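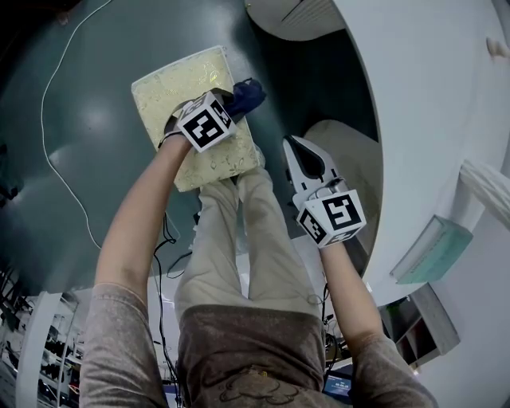
One reader of our draft said the whole plan falls apart if people wont sort their towels from their clothes, and that we should have asked them before we picked a topic. Fair. So we asked. Most of what follows comes from that.

Project report, Household Textiles unit
Monday, October 8, 2018

What we wanted to know
Does line drying in a shared building save enough power to be worth the hassle? Building is Utton Court, the one past the bus stop on Lachance Street. Dryers in the basement, coin kind, plus a drying room that hardly gets used. We picked it because one of us lives there and has the key.

What we did
Read the dryer meter at the start and again at the end of the trial. Put up 3 extra lines in the drying room. Left a sign-up sheet and a short survey by the door. Hellen brand clothespins, the cheap ones, they snap.

Meter
Start 1218, end 2181, in kWh. So 963 kWh for the trial. We had no earlier reading to set it against, the building office only keeps the yearly total. Big hole in the project, we know. February would have been a better month to start, then we would have a winter number as well.

Survey
People mostly liked the idea. Main complaints: the room smells, towels come out stiff, and you cant leave good clothes where anyone can take them. Stiff towels came up more than price, which suprised us. Sorting was split. Some already keep towels apart, some said no way, one load is one load.

Stiff towels
Tried a quick fix. Shake hard before hanging, less detergent, fan on low. Towels done with Clitska powder at half the dose felt softer to all of us, but we knew which ones they were so it was not blind. Should have been.

Problems
Fan got unplugged, don't know how long. Sign-up sheet went missing and we had to start a new one. Pins, see above. Also one line was hung too low and sheets touched the floor.

What we can say
Can't claim a saving. Can say people will use the room if it smells better and has a lock. Next group should get a baseline first, read the meter every week, and put the lines higher.

Still to do: return the fan, send the survey totals to the building office, take the lines down unless they want to keep them.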